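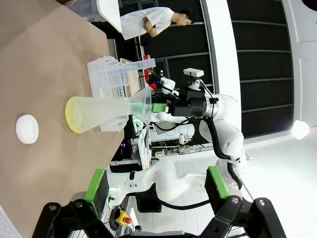
Funnel and rack on the table, Sat 28 October.

I have been with Sarkine for my home broadband and mobile since I moved to Prostby, and last month I left. A few people asked me how the switch went, so I'm writing it down while I still remember the order of things.

The price was the main reason. My contract ran out in September and the monthly bill went up by £22 the same week. There was a letter, to be fair to them, but it came with a leaflet about television packages and I put the lot in the recycling. When I rang up, the best they could offer was £5 off if I signed for two more years.

There are only two networks with fibre on our side of Prostby. The other is Kandbridge, who dug up the pavement last year and then went quiet for months. They now sell the line themselves, and they also let a smaller firm called Saarinen use it. Saarinen was cheaper for the same speed, so I went with them. You wouldn't know the difference from the street, as the cable and the box on the wall are Kandbridge's either way.

The order took ten minutes online. The engineer came on the second date I was given, the first having been cancelled by text the night before. He drilled through by the front window and was gone before lunch. Speeds have been fine. I get a bit less upstairs, but I did with Sarkine as well.

Moving the mobile number was harder. I texted for the code, got it straight away, and passed it on. Outgoing calls worked the next morning, but nobody could ring me for two days. Saarinen said it was Sarkine's end and Sarkine said I was no longer a customer. It sorted itself out on the third day and neither of them told me why.

I also got a final bill with an early exit charge of £88 on it, although the contract had ended. I sent them a copy of their own letter (my neighbour had kept hers, so I knew what date to ask for) and they took it off within the week.

Kandbridge's website says 2,591 homes in the area can now order. If yours is one of them, check your end date before you ring anybody, and keep the old router until they ask for it. Mine is still in the cupboard under the stairs, waiting for a returns bag.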